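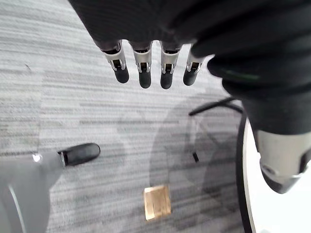 Revised Location Guidance for Productions Working in Semstead and Fotholm

The Semstead Film Office has issued a revised edition of its Location Guidance, which applies to every feature, series, commercial and student production filming on public property in Semstead or in the Fotholm harbor district. The revised edition takes effect on 10/11/2023. Permits granted before that date remain valid under the terms on which they were issued, and productions holding them may ask to be moved to the new terms at no charge.

The main change concerns road closures. Until now, a production could request a rolling closure through its permit officer on the morning of the shoot. Requests must now be received four working days ahead, together with a map showing the closed section, the position of each marshal and the route left open for emergency vehicles. Productions that expect to use more than 40 crew and cast on a single street should also name a deputy location manager, who must be present for the full period of the closure. The fee for a full closure is set at $800 per day. Rolling closures continue to be free.

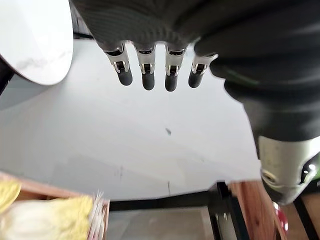 Communication during a closure was the subject raised most often in the September consultation. Several crews working in the harbor reported that radio contact was unreliable between the fish market and the outer quay, and that marshals had at times waited through a reset without knowing whether traffic could be released. The revised edition keeps radio as the primary channel and adds a short set of hand signals for use when it fails. For "hold," the arm is extended and the fingers are pointed straight down, side by side. The fingertips should not touch anything. For "release," the open palm is raised to shoulder height and kept there until the next marshal repeats the signal. Gloves in a color that stands out against the sleeve are recommended after dark.

A second group of changes deals with night work. Generators placed within sight of occupied homes must be shut down by 11 p.m. unless the residents' notice has given a later time. The notice itself must be delivered by hand, in English and in any other language the permit officer requests, and must carry a telephone number that is answered for as long as crew are on site. Recorded messages do not meet this requirement. Lighting towers may remain in position overnight if they are lowered and fenced.

The production of "Sầm," directed by Khoa Phí for Flaltia, worked to a draft of the new terms during its stay in Fotholm. Its location manager, Tín Lưu, submitted written comments at the end of the shoot, and two of them were adopted. The first allows catering vehicles to be parked outside the permit area with the owner's consent. The second permits a closure map to be amended once after submission, provided that the emergency route is unchanged.

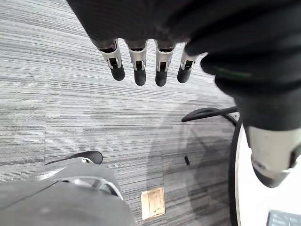

Janka Jelínek
Locations Coordinator, Semstead Film Office

Productions are reminded that a permit from this office does not cover private land, working docks or railroad property. Each of these requires separate written consent, and a copy must be attached to the application before it can be reviewed. Applications received without the necessary consents will be returned.

Briefing sessions for location managers and assistant directors will be held at the Fotholm Customs Hall. Vichien Bunnag, who supervises road permits, will lead the session on closure maps. Ingvild Tangen will take questions on residents' notices and night work. Places may be reserved through the permits desk, and each production may send up to four people. Attendance is required for any production whose first closure falls within the first month of the revised terms.

Printed copies of the Location Guidance are available at the front counter. The application form has been updated to match, and earlier versions of the form will not be accepted for new permits. Questions about a permit already in progress should be sent to the officer named on it.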